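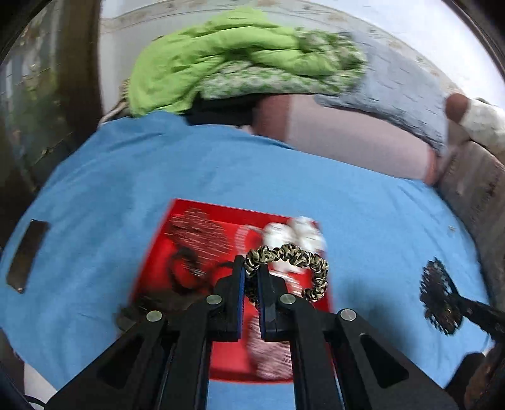

Friday, before anyone else was up

The dashboard says 89. That is the grasp state classifier, percent correct on the held-out clips, and Hưng Kim has already put it at the top of the slide for Thammasiri. I slept badly on it and got up to look at clips instead.

The camouflage scrunchie is the one everybody likes. It sits between the two blue pads, the loop arches up over the tips, and the model says "holding" with great confidence. Fine. It should. Then I stepped through the rest of the clip and found it says "holding" with the same confidence whenever there's any ruffled thing near the tips, and I don't think it is looking at the fingers at all. They're nearly shut in that one, with a thin gap. If I had to bet, it has learned that cloth in the middle of the picture plus red behind it means a grasp. The red box is doing far too much work.

I masked out the box on a handful of clips, just painted it sheet-blue by hand, and the confidence fell off a cliff on most of them. I'm not calling that a proper test. Painting over things makes its own mess and a model can get upset about a bad paint job. But I wrote it in the log anyway, under Hưng's cheerful entry.

Other thing from the same clip: the white fluffy item in the box is smeared by motion, and Clokell still draws a crisp outline around it. A crisp outline on a blurred object is a made-up outline. I'd much prefer it gave me a fat uncertain edge and let the planner decide. The setting for soft edges exists, it's in the config, and as far as I can tell it changes the color of the overlay and nothing else.

Mid-morning, Clokell again

Nga Trình came over with tea and the opposite opinion, as usual. Her view is that I'm hunting for reasons to hate a segmenter that mostly works, and that the loose items on the sheet are easy for it, plain background and good contrast. So we went through the open-jaw clips together, her choosing.

The beads are where she gave some ground. A loop of pearl-like beads with the sheet showing through the middle gets filled in solid. The planner then wants to come down in the center of that mask, where there is nothing but sheet. Nga says fill rules are a known problem and Lotholm have promised a fix in March. I have a note from the last time they promised a fix in March.

We argued longest over frame 402. The jaws are wide open and the pink ruffled thing is just beyond them, with its lower right side tucked behind the right fingertip. One lobe pokes out on the far side of the tip. Clokell makes that two objects, which I can forgive, and then glues the shadow under the big one onto its outline, which I can't. The target point slides down toward the shadow. Nga thinks a small slide is harmless with jaws open that wide. Maybe! I still want to know how far it slides before it isn't harmless, and there's no number for that anywhere in the report.

She also asked what happens to the little yellow and brown object off by itself on the upper right of the sheet. Answer: nothing. It gets no mask in any version we have. The planner will happily sweep over it, and the score doesn't go down, because the score only looks at things that got a mask. I think that bothered her more than the beads did.

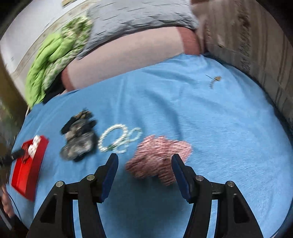

After lunch, the planner

Ran the Lotholm planner on replay for the first time without Hưng standing next to me. The clips run at 30 frames a second and a plan takes 700 milliseconds, so by the time it commits, the picture it planned on is long gone. On the sheet with everything lying still, who cares. Over at the red box, where a second tool tip reaches in from the left, I care a lot. The planner treats that tip as part of the box wall. It isn't in the object list, it isn't in the obstacle list, it's just dark stuff near red stuff.

I asked Hưng about this by message and he wrote back that two-tool support is "in the roadmap." I don't plan against roadmaps.

One fair point on the other side: for the gathered pile of dark and gray hair things on the left, it refused to pick a target. It returned "ambiguous" and stopped. I had expected it to stab at the middle. That's good behavior and I've written it down as such, though I'd like to see it refuse twice before I believe it was on purpose.

Zada crashed on me while I was scrubbing back and forth over the mask edges – the viewer, of course, and of course before I'd saved the notes. Redid them from memory. Some of the frame references may be off by one, so check before quoting.

Evening

Long call with Hưng. He wants to keep the 89 on the slide and put my stuff in the backup pages. I said the number should go out with a sentence saying what it leaves out: anything without a mask, anything behind a fingertip, anything with two tools in view. He said that sentence would be longer than the slide. We settled on nothing and he'll ring again tomorrow.

To do: a blue-sheet-only test set with no red in it. Measure the slide on the pink one with the shadow cut away by hand. Ask Nga for her bead masks, she's drawn a few with the holes left open and hers are tidier than mine. Find out whether soft edges do anything at all past the overlay.

Back up the Zada notes this time.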